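From: Aranka Mészáros
To: Equipment Planning list
Subject: Re: Second two-arm table, budget line

On Thursday, Imre Major wrote:
> Before Trelham signs off, please confirm whether the request covers
> a complete station or only the arms. The Dulten quote lists
> 32 items and I cannot tell which are spares.

Dear Imre, dear colleagues,

The request covers a complete station: table, rail frame, two arms with two-fingered grippers, and cabling. The work planned for it is table setting, with a tray, plate, cup, spoon and fork. 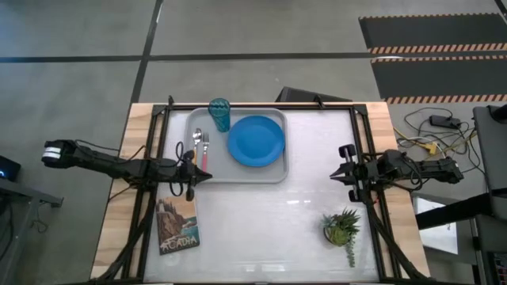 Gripper fingers should be budgeted as consumables. I propose that we order 6 spare pairs with the station and charge them to the operating account. Tableware comes to 745 for the year and may remain under general supplies.

Two points are still open. Dulten has not stated whether delivery to Nunstead is included, and the service contract is priced for 2 years only. Andor Takács has asked them for both answers in writing. 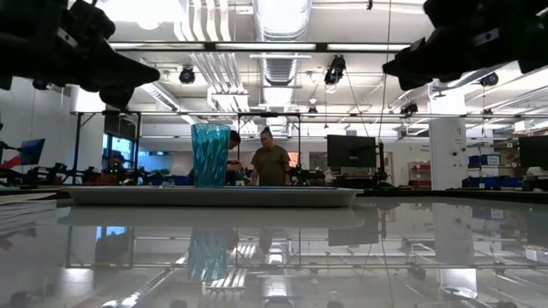 Floor space must also be settled before December. The second station needs its own power supply — extension leads will not be approved — and a clear passage on both sides. Enikő Vörös will send the revised floor plan to this list.

Please send any objections to me by Thursday noon.

Regards,
Aranka Mészáros
Equipment Planning, Pálfi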